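The parliament is closed, and my mother wants onions

I have lived outside my country for many years now, and I have the habit of reading the news from Videro before I drink my coffee. Last week this was a mistake. The first thing I read was that the army had closed the parliament and that the president was "resting at a protected residence." In our language this sentence has only one meaning.

I called my mother in Pranar at once. The line was bad and it went dead after two minutes, but in this time she told me that she was well, that there was music on the radio instead of the morning program, and that onions had become expensive. She did not say one word about the president. I think she was afraid of the telephone, or perhaps she really was thinking about the onions. With my mother it is difficult to know.

For readers who do not follow our politics (so, almost everybody), I will try to explain how we came to this point. In spring the government wanted to change the contract with Bemex, the company that runs the port. The opposition said the new contract was a gift. The government answered that the old contract was a bigger gift, signed by the same opposition when it was in power. Both of them were probably right. Then the port workers stopped working, the ships waited outside, and the generals started to give interviews. When generals give interviews, a careful person fills the cupboard.

The new council says it will stay for 55 days and then organize elections. I remember the council from my school years. It also promised a short time, and I finished school, did my military service and learned to drive before it left. So I wrote to the family group that I did not believe in this number.
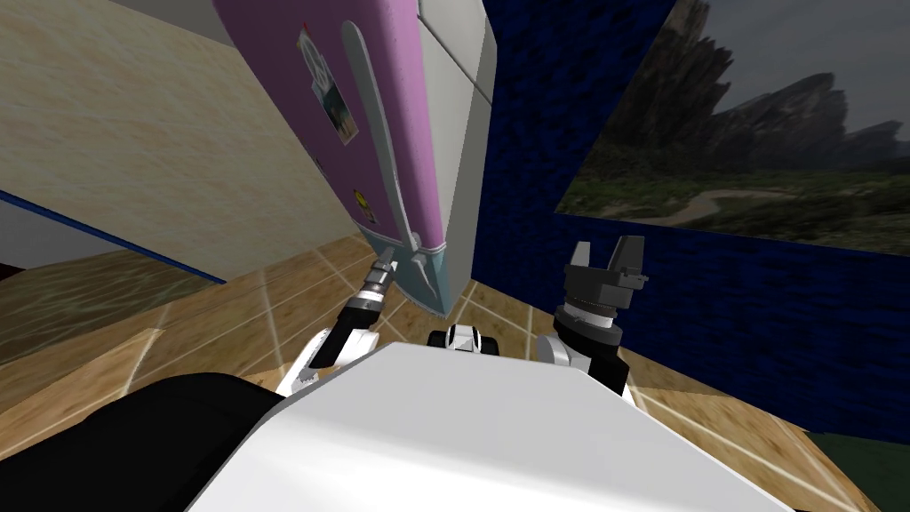
My brother replied that I should be careful with such opinions when I am sitting far away. He said that in Pranar people are tired, that the port was closed for weeks, that his shop had nothing to sell, and that if the soldiers open the port he will not cry for a parliament that could not do it. He also said the soldiers at the bridge are boys from our own district and they let him pass after the curfew when he told them whose son he is.

I read this message many times. I wanted to answer with something about the constitution, and I had even begun to write it, but then I erased it. It is not that I agree with him. A soldier who lets you pass today because he knows your father can refuse tomorrow because he knows him too. But I do not have to open a shop there in the morning, and he does.

What disturbs me more is the silence about the arrested people. The only newspaper which still appears, the one printed on the old Aerts press behind the market, wrote that 400 people were taken in the capital in the first night. The next day the number was not in the paper anymore, and there was a long article about the rice harvest. I do not say the number is correct. I say only that it was there and then it was gone, and I have saved the page. 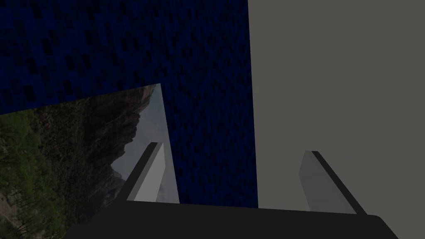 Dark blue with black speckles, and plain gray.

There was a meeting of our community here in the evening, in the room above the pharmacy. I went, although I do not enjoy these meetings. As usual it took a long time to decide who would speak first. One group wanted to write a letter of protest, and the other group wanted to wait until it is clear who will win. In the end we have 2 letters. One condemns the events and the other "follows them with concern." I signed the first one. An old neighbor from Pranar signed both, and when I asked him about it he told me that he has a passport to renew.

Yesterday I reached my mother again. The radio has its morning program back, but with a different man reading the weather. The curfew now begins at nine, so my aunt cannot come for cards, and this is the first thing my mother has complained about with real anger. The port is still closed. I asked her if she needs money for the onions and she said that she has bought leeks.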